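Cleaning Tile Floors Without Losing a Weekend to Them

Home > Floors > Tile and Stone

Last updated 24/01/2021

A tile floor is sold to you as the low-maintenance option. The salesman at the Brarkel showroom told me mine would "practically look after itself," and I have been waiting for it to start ever since. In the meantime I have mopped it badly in most of the ways a person can, and what follows is what survived.

Sweep first, and mean it

Mopping a floor you haven't swept gives you mud. Very thin mud, evenly spread, which dries to a gray film that you then blame on the tile. Use a soft broom or a vacuum with the beater bar switched off. The beater bar flings grit across hard floors at ankle height and can scratch a polished finish.

Start at the wall farthest from the door. I know you know this. I knew it too, and I have still stood in a corner in my socks waiting for a kitchen to dry.

Get the edges with a dry paintbrush, the cheap two-inch kind. Run it along the bottom of the baseboard and pull everything out to where the broom can reach. It takes less time than fitting the crevice tool, mostly on account of the time spent looking for the crevice tool.

Use less soap than that

No, less. Most sticky, streaky, footprint-collecting floors are suffering from cleaner that was never rinsed off. A small squirt of plain dish soap in a full bucket of warm water will do an ordinary room. If the water looks like a bubble bath, pour half out and top it up.

If your floor already has the film, go over it twice with plain hot water and a clean mop head, changing the water in between. The first bucket will be upsetting.

I measured for a while, being that sort of person, and ended up at 18 milliliters to the bucket. My mother uses "a bit" and her floor looks better than mine.

Vinegar: a short sermon

The internet would like you to put vinegar on everything. On glazed ceramic or porcelain, a splash in the rinse water now and then is harmless enough, though it does cement grout no favors over the years. On marble, travertine or limestone, keep it in the cupboard. Acid eats into the surface and leaves dull spots, and those don't wipe off. They get polished out by a man with a machine, and he charges accordingly. Lemon juice, wine and most bathroom limescale sprays belong in the same cupboard.

Not sure whether yours is real marble or tile printed to look like it? Check for repeats. Printed tile comes in a limited set of patterns, and once you spot the same gray squiggle by the fridge and again by the back door you will never stop seeing it. I found mine on 33 tiles during a long phone call. If you still can't tell, treat it as stone and use a pH-neutral cleaner. The Olero one is fine. So is the supermarket one.

Grout

Grout is where a tile floor keeps its grudges. For everyday grime, make a paste of baking soda and water, leave it on for ten minutes, and scrub with a stiff nylon brush. An old toothbrush works if you have one small patch and a forgiving attitude. For a whole room, buy a grout brush with a long handle. My knees put in this request formally after the first hallway.

Don't use a wire brush. It takes off the dirt along with the grout.

For deeper stains use oxygen bleach powder dissolved in warm water, spread on the lines, left for a quarter of an hour and rinsed well. Never mix chlorine bleach with anything, vinegar and ammonia above all. I'm wry about most things on this page and not about that one.

Once it's clean and has dried for a full day, seal it. Plamau makes a sealer in a bottle with a little wheel on the end, so you roll it along the line like a very dull toy. Wipe any drips off the tile before they dry. To test whether old grout needs sealing again, put a drop of water on it. If the drop sits up, leave it alone and go do something nice. If it soaks in and goes dark, you have plans.

Scuffs, drips and gum

Black heel marks come off with a clean tennis ball or a pencil eraser. Candle wax and gum want an ice cube in a sandwich bag, held on until they go brittle, then an old plastic card held nearly flat. For paint spots, soak with warm soapy water first and then the same card. Dried nail polish gets remover on a cotton swab, on glazed tile only, with a window open.

Rooms where people stand all day

A floor that gets real use wears in patches: by the sink, at the workbench, wherever somebody plants their feet and stays there. Clean those patches twice as often and leave the rest of the room in peace.

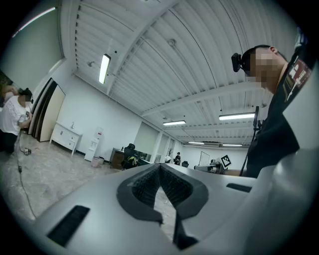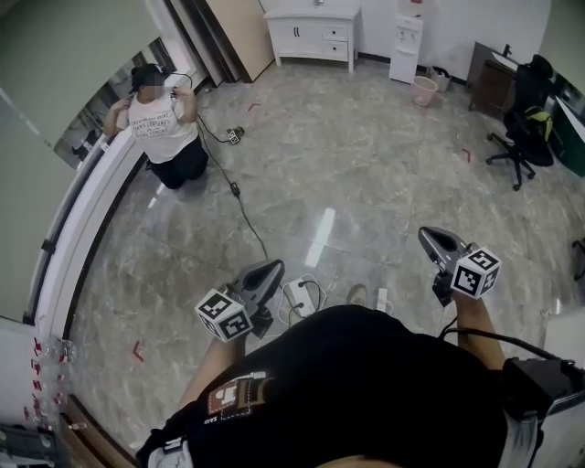
Gray marble pattern, people at work on it. 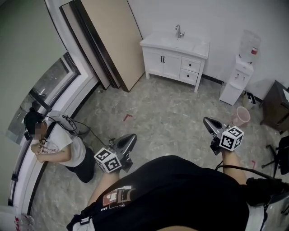
Put felt or rubber caps on anything with legs. Chairs are the usual culprits, but stools, lamp stands and clothes racks all end in something hard and get dragged by people who swear they lifted them. Peel the old pads off before sticking new ones on. A worn pad with grit pressed into it is sandpaper with good intentions.

Black rubber feet can stain light tile if they sit in one place for months. Shift things a few inches when you mop, or use clear caps. I bought a bag of 132, that being the only size they sold, and expect to leave most of them to my heirs.

A mat at the door does more than any product on this page. Two are better, a coarse one outside and a soft one inside, and both have to be shaken out once in a while or they become a place to pick dirt up on the way in.

Drying

Let a fan do it, or go over the floor with a microfiber cloth wrapped around the mop head. Air-drying leaves spots if your water is hard. Ours is hard enough to chip a kettle.

Wash the mop head after every use, without fabric softener, and hang it up by the head. A mop left standing in its bucket will let you know by the next morning.

Questions I get in April, when everyone starts looking down

Steam mops are all right on sealed porcelain with good grout. I'd keep them off natural stone and anything cracked.

One cracked tile can be replaced on its own if you have spares. Look in the garage, behind the paint. If the line has been discontinued, try a salvage yard. I found my match at Barajas Tile Yard, out in the back row, for 41 cents apiece, and bought four.

Wax is for wood. If somebody has waxed your tile, you'll need a stripper made for the job and a free afternoon, with all the windows open.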